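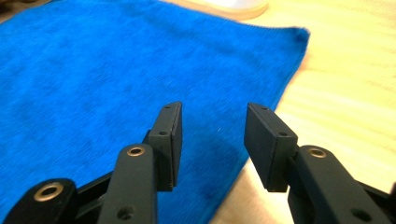 Wisham linen service moves to microfibre

The shared laundry at Wisham has replaced its cotton tea towels and cleaning cloths with blue microfibre towels, following a trial that ended in May. The laundry supplies 46 kitchens and tea rooms in Wisham and Skevport, and the change applies to all of them.

The new towels come from Koval, which also supplied the batch used in the trial. The first order is for 2,000. Cotton glass cloths stay in use where a kitchen has asked to keep them, and will go on being washed at the old settings.

Microfibre is damaged by heat and by fabric softener. Softener leaves a film on the fibres and the towel then pushes water about on the surface. The laundry has taken softener out of the towel programme altogether and set the wash at 40 degrees, with a low-heat tumble to finish. Towels used on greasy surfaces are washed at 60 degrees in a separate load. Cotton must not go in with either, as the lint sticks to the microfibre and is hard to remove afterwards.

The trial compared the two cloths over 251 wash cycles. Cotton towels began to thin at the hems and were withdrawn in stages. The microfibre towels kept their edges, but those dried on the hot setting by mistake went stiff and were sent for rags. Drying time per load fell from 55 minutes to just over half an hour.

Folding has changed as well. Each towel is spread out flat on a table, smoothed by hand from the middle to the corners, then folded in half twice and stacked with the fold facing out. The older method, in which towels were folded in the air and pressed in the stack, left creases that held through to delivery. Tables should be wiped and dried before folding starts. Bare wood is acceptable if it has no splinters – microfibre catches on rough grain and the loops pull.

Kitchens are asked to keep the towels away from hot pans and oven doors. They are not a substitute for oven gloves and will melt at temperatures a cotton cloth would stand. For worktops and tables the laundry advises a slightly damp towel, followed by a dry one. Polish and wax should be put on with something else.

Used towels go in the Fusia bags already in circulation, tied at the neck. Wet towels should be wrung out first. Bags containing both cotton and microfibre will be sorted at the laundry for the first month, after which they will be returned unwashed.

Collection times are unchanged in Wisham. In Skevport the van now calls at 7.30 am, and bags should be at the door by then. Spare towels can be ordered on the usual form, using the new line for microfibre – the old code still brings cotton.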